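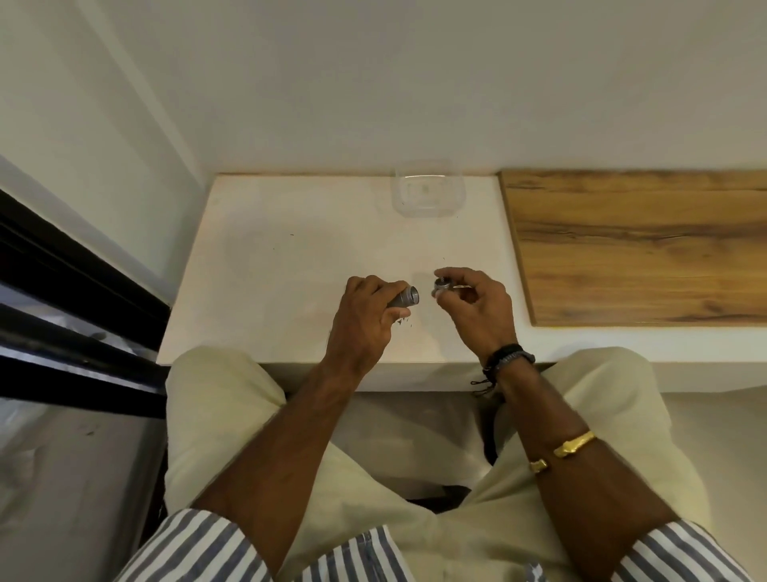

How to Keep a White Desk White

By Damian Plattner
Thursday, March 4, 2021

I bought a white desk because the one in the showroom looked calm. It had a small plant on it and a closed notebook, and I assumed the calm came with the desk. Mine is an Oltent, the plain flat one, and within a week it had a coffee ring, a streak of blue ink and a gray patch where my wrist goes. The gray patch was me.

I have now owned the thing for six years and it still passes for white if you come in quickly. What follows is the routine I use. It works on painted and coated desks with a matte finish. If yours is bare wood, marble or glass, the stain section could do real harm, so go and read somebody more qualified.

What you need

Two microfiber cloths, one for wet work and one for dry
Dish soap, the dullest kind you can find
Baking soda
Rubbing alcohol
Cotton swabs
A soft brush (an old paintbrush is fine, an old toothbrush less so)
A white eraser

You may notice there is no melamine sponge on the list. They do work. They are also very fine sandpaper in a friendly shape, and on a matte finish they leave a shiny spot that catches the light from every chair in the room. I have one of these spots. I keep the stapler on it.

Step 1: Get everything off

All of it, including the lamp. Cleaning around objects is how you end up with a map of where your objects used to be. Put things on the floor or the bed, in the order you would like to put them back, which will also be the order in which you trip over them.

Step 2: Deal with the dry stuff while it is dry

Pencil dust, pepper, coffee grounds, soil from the plant you bought to match the showroom: brush it off before any water gets near it. Go lightly, from the back edge toward you, into a dustpan or your cupped hand. A damp cloth on dry coffee grounds makes paint. I have painted with it.

If the bits are very fine, a vacuum with the brush head is better. Hold it just above the surface, since dragging it across can trap grit under the bristles. Don't blow. Blowing sends half of it under the monitor and the rest into the keyboard, where it becomes a separate article.

Step 3: Wash the whole top

Put a few drops of dish soap in a bowl of warm water. Wring the cloth until it is damp and has nothing left to say. Wipe in long overlapping strips, rinse the cloth, wring again, and go over it once more with clean water to lift the soap. Soap film is sticky, and a sticky desk gets dirty faster than one you never touched. This is a discouraging thing to learn in year three.

Dry it straight away with the second cloth. Watch the seams and the front edge, where water sits and eventually gets under the coating.

Step 4: Stains, by type

Coffee and tea. Mix baking soda with just enough water to make a paste, lay it on the ring and leave it for 11 minutes. I arrived at that number by forgetting about it for that long, and I have been superstitious ever since. Wipe off with a damp cloth, no scrubbing.

Ballpoint ink. Rubbing alcohol on a cotton swab, dabbed from the outside of the mark inward. Change swabs as soon as they pick up color or you will be moving the ink to a new address. Test the alcohol on the underside of the desk first. Some paints come off beautifully.

Permanent marker. Same as ink, with more swabs and lower hopes.

Pencil and scuffs. The white eraser, with very little pressure. Brush the crumbs off afterward, and see Step 2.

The gray wrist patch. It's skin oil plus whatever your sleeve brought in. Dish soap, undiluted, one drop on a damp cloth, small circles, then rinse. Long sleeves shift the problem to the laundry.

Turmeric. Opening the blinds helps, over weeks, as sunlight fades it. Eating lunch in the kitchen helps more.

Step 5: Let it rest before you reload it

Give the top an hour to dry properly. Rubber feet set down on a damp finish can leave marks, and those I have never gotten out with anything. Felt pads under the lamp and speakers are cheap. Dark rubber mats on a white desk are asking for a permanent shadow of themselves, so check underneath now and then if you insist on having one.

How often

I brush daily, when I remember, wash every Friday, when I feel like it, and do stains at once, when I notice them. The last one matters most. A coffee ring wiped up in the first minute is just coffee.

Once a year, in April, I pull the desk away from the wall and clean the back edge as well. It is never as bad as I expect, apart from the year it was much worse.

Some questions I get

Should I use a desk pad? Yes, if the mess is mostly yours. A pad covers the wrist patch and catches the ink. Silvan Camenzind wrote in to point out that if you cover a white desk with a large gray pad you might have saved money by buying a gray desk. I have no reply to this.

Will bleach fix yellowing? No. Yellowing is usually age or sun, and it goes deeper than the surface. Bleach can turn the coating chalky, and then it picks up dirt like a blackboard.

Can I repaint it? You can. Sand lightly, prime, use a hard-wearing cabinet paint in thin coats, and let it cure for as long as the can tells you, which will be longer than you want. Mine stayed in the hallway under a bedsheet for the whole of that time and I worked at the ironing board, which adjusts for height and hides stains very well.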